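Grukex Meetinghouse to Reopen for Visitors in September

The old meetinghouse on the Grukex green will reopen to the public in September, following the completion of repairs to its roof and north wall. The Wuniden Historical Society, which has managed the building for 37 years, confirmed the date at its regular meeting.

The work replaced 830 slate tiles and two of the main roof beams. The original box pews, numbered for the families who once rented them, have been cleaned and returned to their places. The pulpit and the east gallery were left as they stood. Visitors will again be able to climb to the gallery, although the bell tower remains closed until a new stair can be fitted.

Guided tours will begin at 10 a.m. and 2 p.m. and will last under an hour. Admission is free for residents of Wuniden and Chuensuk — other visitors will be asked for a small donation toward the upkeep of the burial ground. The Society received 368 written comments on the tour plan, most of them in favor of longer opening hours.

Parking is available behind the Dotside library. The green itself will be closed to cars on tour days.

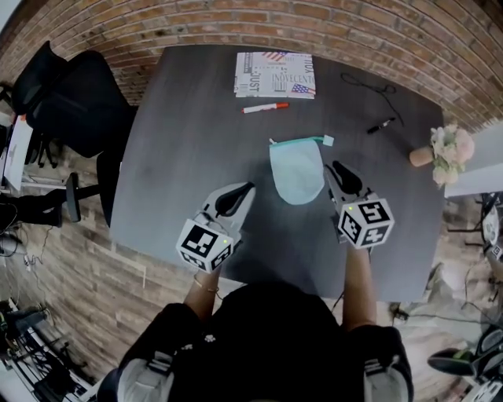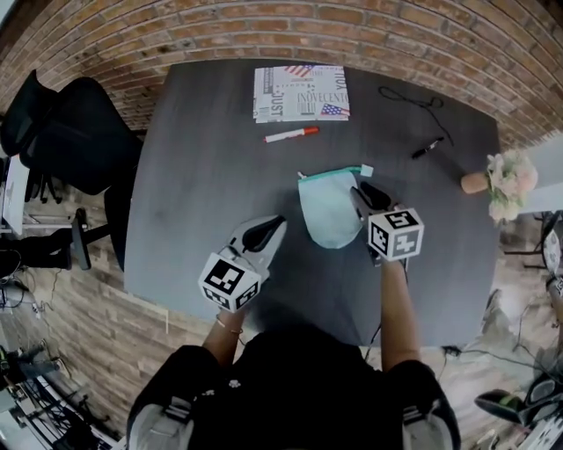
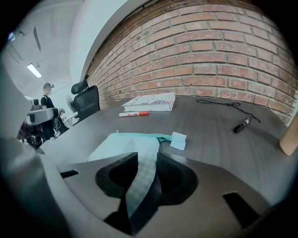 One reader from Chuensuk wrote that the reopening was welcome but that the bell tower should not be left for another year, as the view over the river was the main reason many families made the trip. The same reader asked whether the burial register would be on display again. The Society has replied that a copy will be kept near the front door.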